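쿠키 안내: 본 사이트는 이용자 편의를 위해 쿠키를 사용합니다. 계속 이용하시면 쿠키 사용에 동의하는 것으로 간주됩니다. [동의] [설정]

로봇 손이 물건을 놓칠 조짐, 손목 시점 영상으로 먼저 읽는다

2022년 7월 3일
읽는 시간 6분
공유 18 댓글 11

로봇이 집어 든 물건이 손안에서 어긋나기 시작하는 순간을 손목 시점의 영상만으로 알아내는 학습 방법이 나왔다. 러스소프(Rasthorpe) 연구소의 다니시 로디 연구원과 샤지아 카즈미 연구원이 이끈 연구진은 가상 주방에서 모은 조작 기록 1204건으로 모델을 학습시켰으며, 그 결과를 정리한 기술 보고서를 공개했다.

연구진이 붙인 방법의 이름은 '지노(Gino)'다. 물건을 쥔 뒤 손가락과 물건의 상대 위치가 조금씩 달라지는 과정을 추적하고, 그 변화가 정상적인 이동에서 나오는 것인지 미끄러짐의 시작인지를 가려낸다. 미끄러짐으로 판단하면 제어기에 신호를 보내 팔의 이동 속도를 낮추거나 쥐는 힘을 올린다. 손가락 끝에 촉각 센서를 따로 달지 않는다.

로봇 손의 미끄러짐 감지는 오래된 과제다. 지금까지는 손가락 표면의 압력 분포나 진동을 재는 방식이 많이 쓰였다. 반응이 빠르다는 장점이 있지만 센서 표면이 닳고, 손가락 모양이 바뀌면 보정을 다시 해야 한다. 물이나 기름이 묻는 주방 환경에서는 관리 부담이 더 커진다. 러스소프 연구진은 이미 달려 있는 카메라로 어디까지 할 수 있는지를 확인하는 데서 출발했다고 설명했다.

학습 자료는 모두 시뮬레이션에서 나왔다. 가상 주방의 조리대와 가구, 화분의 배치를 회차마다 바꾸고, 로봇이 컵과 그릇을 비롯한 여러 형태의 물체를 집어 옮기도록 했다. 표면의 무늬와 조명도 무작위로 조정했다. 이 가상 환경은 너트수가(Nutsugah)라는 이름의 자체 도구로 만들었다. 물체의 무게와 마찰 계수는 화면에 드러나지 않는 값이어서, 같은 모양의 물체라도 회차에 따라 잘 잡히기도 하고 쉽게 빠지기도 한다.

연구진이 특히 공을 들인 부분은 가림 문제다. 손목 쪽에서 내려다보면 물체가 화면의 넓은 부분을 차지해 정작 손가락과 맞닿은 곳이 잘 보이지 않을 때가 많다. 둥근 물체는 사정이 더 나쁘다. 축을 따라 돌아가도 윤곽이 거의 달라지지 않아 영상만으로는 움직임을 놓치기 쉽다. 지노는 접촉면을 직접 보려 하지 않고, 물체 테두리와 손가락 마디의 간격, 배경이 가려지는 범위의 변화를 함께 계산한다.

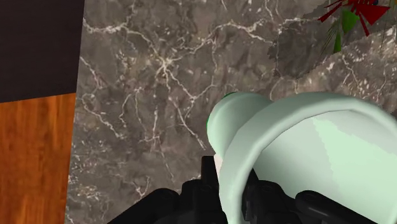 촉각 센서 없이 미끄러짐을 알아내려면 영상이 얼마나 필요한가?

연속된 화면 11장이면 판정이 가능하다. 지노는 가장 최근의 화면 11장을 한 묶음으로 읽고, 새 화면이 들어올 때마다 가장 오래된 한 장을 버린다. 화면 수를 더 줄이면 팔의 흔들림을 미끄러짐으로 잘못 보는 경우가 늘었고, 더 늘리면 경고가 늦어졌다.

성능 평가는 학습에 쓰지 않은 가상 조작 399건으로 했다. 보고서에 따르면 지노는 화면 한 장만 보고 판단하는 비교 모델보다 미끄러짐을 일찍 찾아냈고 오경보도 적었다. 차이는 손잡이가 없는 원통형 물체에서 가장 컸다. 반면 납작한 접시를 가장자리만 잡아 드는 동작에서는 두 모델의 결과가 비슷했다. 접시가 기울면 윤곽이 크게 바뀌기 때문에 한 장짜리 모델로도 충분했다는 것이 연구진의 분석이다.

잘못된 판정이 몰린 조건도 보고서에 실렸다. 물체와 배경의 밝기가 비슷할 때, 무늬가 촘촘한 조리대 위를 빠르게 지날 때, 손목이 급하게 회전할 때 오류가 늘었다. 연구진은 무늬가 복잡한 석재 표면의 경우 배경의 결을 물체의 테두리로 착각하는 사례가 있었다고 밝혔다. 학습 자료에 대리석과 목재 표면의 비중을 높이자 이런 오류는 줄었지만 완전히 사라지지는 않았다.

로디 연구원은 "물체를 떨어뜨린 다음에 실패를 아는 것은 쉽다. 필요한 것은 팔이 아직 무언가 할 수 있을 때 나오는 신호"라고 말했다. 그는 경고가 나온 시점부터 물체가 손을 벗어나는 시점까지의 여유 시간을 주된 평가 지표로 삼았다고 덧붙였다. 정답률만 보면 늦게 맞힌 판정과 일찍 맞힌 판정이 같은 점수를 받기 때문이다.

대응 동작도 함께 비교했다. 경고가 나왔을 때 쥐는 힘만 올리는 방식, 이동 속도만 낮추는 방식, 두 가지를 함께 쓰는 방식이다. 단단한 물체에서는 힘을 올리는 쪽이 유리했다. 입구가 넓고 벽이 얇은 용기에서는 힘을 올리면 물체가 손가락 사이에서 오히려 밀려나는 경우가 있어 속도를 먼저 낮추는 편이 나았다. 연구진은 물체의 형태에 따라 대응 순서를 고르는 규칙을 따로 두었다. 이 규칙은 학습한 것이 아니라 사람이 정한 것이다.

학습용 정답은 시뮬레이터의 내부 기록에서 얻었다. 물체와 손가락의 상대 위치가 정해 둔 한계를 넘으면 미끄러짐으로 표시하고, 그 앞의 구간을 위험 구간으로 묶었다. 사람이 영상을 보면서 표시하는 작업은 거치지 않았다. 한계값을 너무 작게 잡으면 손가락이 자리를 잡는 동안의 작은 움직임까지 미끄러짐으로 분류돼, 연구진은 파지 직후의 짧은 구간을 정답 표시에서 제외했다.

실제 로봇에서의 검증은 아직 제한적이다. 연구진은 실물 로봇팔로 물체 18종을 옮기는 예비 시험을 진행했으며, 투명한 물체에서는 경고가 제때 나오지 않는 일이 잦았다고 보고서에 적었다. 시뮬레이션에서는 빛의 굴절과 반사를 단순하게 처리했기 때문에 유리컵이나 투명 용기의 테두리가 실제와 다르게 그려진다. 손가락 고무의 마모와 물기의 영향도 이번 학습 자료에는 들어가지 않았다.

카즈미 연구원은 "가상 환경의 결과를 실물 성능으로 읽어서는 안 된다"며 "지금 단계에서 말할 수 있는 것은 시간에 따른 변화를 보는 방식이 한 장의 화면을 보는 방식보다 낫다는 점까지"라고 말했다. 촉각 센서를 완전히 대신할 수 있느냐는 물음에는 정밀 조립처럼 아주 작은 움직임을 다루는 작업에는 맞지 않는다고 답했다. 영상에 나타나려면 물체가 어느 정도는 움직여야 하기 때문이다.

계산 부담은 크지 않은 편이라고 연구진은 설명했다. 영상 전체를 매번 다시 분석하지 않고 앞선 화면에서 뽑은 특징을 이어서 쓰도록 설계했다. 다만 카메라와 제어기의 시간이 어긋나면 성능이 눈에 띄게 떨어졌다. 팔의 움직임 정보와 화면을 맞춰 읽어야 하는데, 한쪽이 늦으면 정상 이동도 미끄러짐처럼 보인다. 보고서 부록에는 두 장치의 시간 차이를 측정하고 보정하는 절차가 담겼다.

조리 보조 로봇을 개발하는 그루트빌(Grutville)은 이 방법을 자사 시험 장비에 적용해 보기로 했다. 설거지를 마친 그릇을 선반으로 옮기는 작업이 첫 대상이다. 회사 측은 제품에 넣을지는 시험 결과를 본 뒤 결정하겠다고 밝혔다.

연구진은 오는 10월 투명 물체와 물기 있는 표면을 포함한 두 번째 자료 묶음을 내놓을 계획이다. 같은 시기에 평가용 조작 기록과 대응 규칙도 공개한다. 너트수가 도구 자체의 공개 여부는 정해지지 않았다.

공유 18 댓글 11

뉴스레터 구독
로봇·자동화 분야의 새 소식을 이메일로 보내 드립니다. 구독은 언제든지 해지할 수 있습니다.
[이메일 주소 입력] [구독하기]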